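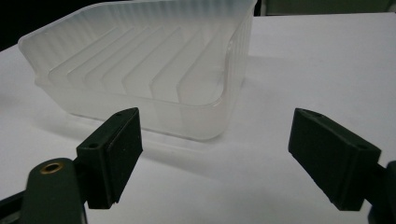
The two fingers of a gripper, open in front of an empty plastic bin.

How Does the Rustance Kit Teach a Robot?

Rustance is a classroom kit made by De Smet for students in grades four through eight. It shows how a robot can learn to pick things up and put them away.

The main part of the kit is a gripper. A gripper is a tool that works like a hand. This one has two fingers that open wide and then close around an object. A person holds the gripper and does a job with it, such as placing blocks in a bin. A camera on the tool records each try.

One try is not enough. The practice set that comes with the kit holds 470 recordings of the same job. A computer program studies them and looks for what they have in common.

"Students are often surprised that a robot needs so much practice," says Lies Van Beek, who leads the education program at De Smet.

Schools may borrow the kit for 90 days. An adult must be present whenever the gripper is in use. Teachers may request a kit for the new school year until the end of June.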